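Gripper Maintenance Technician, Tabletop Cell (part-time, one year)

December 25, 2021
By Saodah Sutanto, Plaltix

Plaltix is hiring one technician to look after the grippers on our tabletop handling cell. The job covers the hand-held units as well as the arm-mounted one, and the fixtures that go with them. 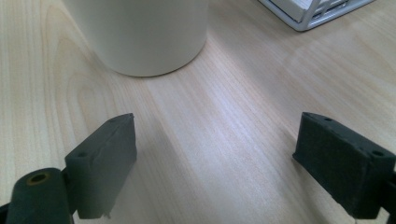

The post starts in February and runs for one year. Hours are three days a week, agreed with the cell lead, Amirul Manurung. You would take over from Kamarul Nair, who is moving to the Skemow line and will stay nearby for the first few weeks of the handover.

What the work is

Most of the job is finger pads. The pads take the contact load, and they wear along the edges and pick up dust and lint from whatever is on the table. We inspect every pair after 900 cycles and change them at 1,000, or sooner if the inner face has started to tear. Pads are always changed in pairs. A new pad against an old one closes off center, and the operators notice it on thin-walled items first.

A normal day starts with the log from the shift before. You wipe the pads down, check the mounting screws, and open and close each unit through its full travel by hand before anything is powered. Then you look at the joints. A worn joint shows up as side play at the fingertip, and the limit is written on the card inside the cabinet door. If a unit is over the limit it comes off the cell and goes to the bench.

Bench work includes replacing pads and pivot parts, resetting the finger alignment, and checking cables for chafing where they bend. After any repair the unit does 40 test grasps on the standard items before it goes back. The results go in the log with your initials, including the bad ones.

You will also keep the spares. Pads come from Flenosness in mixed boxes and have to be sorted and measured before they are shelved. We reject more than we would like. Part of the job is writing to the supplier about this in a way that gets an answer.

The cell runs on the Entili controller. You do not need to program it, but you will need to read its fault list and know which faults are mechanical. Training on this is given in the first two weeks.

What we ask for

Two years of hands-on work with small mechanisms. It does not have to be robotics — printers, sewing machines, bicycles and lab equipment have all been good backgrounds here. You should be comfortable with calipers, a torque driver and a parts drawing. You should write clear notes. Good close vision, with or without glasses, is needed for the pad inspections.

Lifting is light. The work is done partly standing and partly at a bench, and there is an adjustable stool.

How to apply

Send a resume and one page describing a repair you did that took more than one try. Tell us what you checked first and what you changed. No cover letter is needed. Send both to Mireille Hattar in the hiring office, with "gripper technician" in the subject line.

People we want to meet will be asked in for a half day at the cell. It includes a pad change on a bench unit, with the instructions in front of you, and a talk with Amirul and Caoimhe Ó Ceallaigh, who runs the shop. The half day is paid, and travel is refunded on receipt.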